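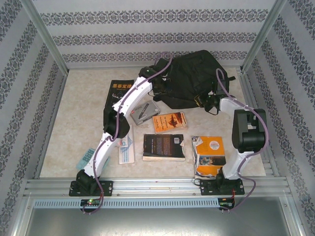

One member wished it recorded, before anything else was recorded, that the last minutes ran to more pages than the book we had met to discuss. This was noted, at some length.

LIRUNAU READING CIRCLE
Minutes of the meeting of 2026-04-04, upstairs room, Buvska Street

1. Previous minutes
Approved with one correction. For "the discussion was lively" read "the discussion was about parking".

2. The exchange shelves
The shelves in the ground floor passage now hold about 700 books, against a planned 500. Borrowing is healthy. Returning is healthier still, and seems to include books that were never ours, among them a tractor manual and the second half of a cookery course. It was proposed that we stop accepting encyclopaedias. Carried, with one vote against from the owner of an encyclopaedia.

The lower shelf is sagging. Smits have quoted 211 for a new one with brackets, or 200 without, and were unable to say what would hold it up in the second case. Agreed to take the brackets.
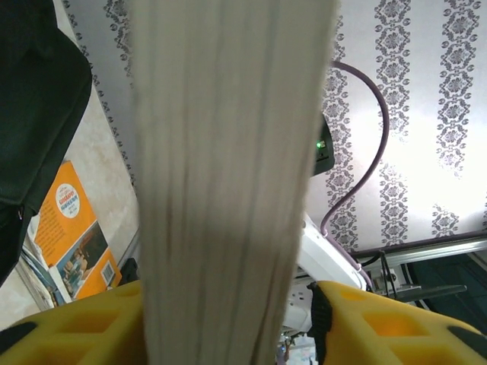 A thick stack of paper, close up.

3. Translated books
The request for more titles in other languages came up again. Those in favour said that several households nearby read in two languages and currently find one of them on our shelves. Those against said they would not be able to tell what the books were about. It was pointed out that this had not stopped anyone at the March discussion. Agreed: one shelf, second from the top, from now until the summer break, to be looked at again after that.

Labels will give language, title and a line in English. A suggestion that the line in English be limited to "good" or "not good" was not seconded.

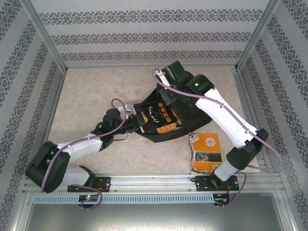 4. Delivery to housebound readers
Trustport have lost the spring parcel, found it, and delivered it to us. The readers are still waiting. Two members will take the books round on foot until further notice – bags to be brought from home, as the circle's own trolley has lost a wheel and the wheel has lost its bolt.

Anyone adding a hardback to the round should carry it themselves for ten minutes first.

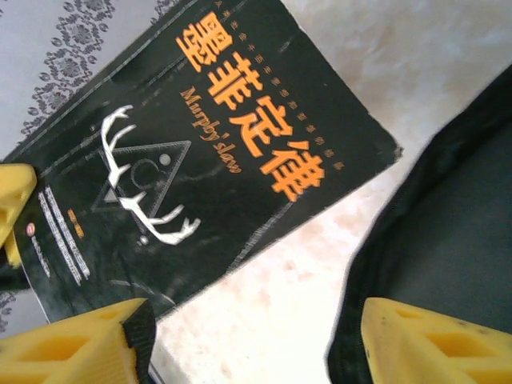

5. July outing
The choice remains between the paper mill and the coast. The mill has no café. The coast has no mill. Deferred.

6. Any other business
The urn is to be descaled. The key to the passage is on the hook again, and the person who had it has been thanked. Next meeting same place, half an hour earlier, so that we may start at the usual time.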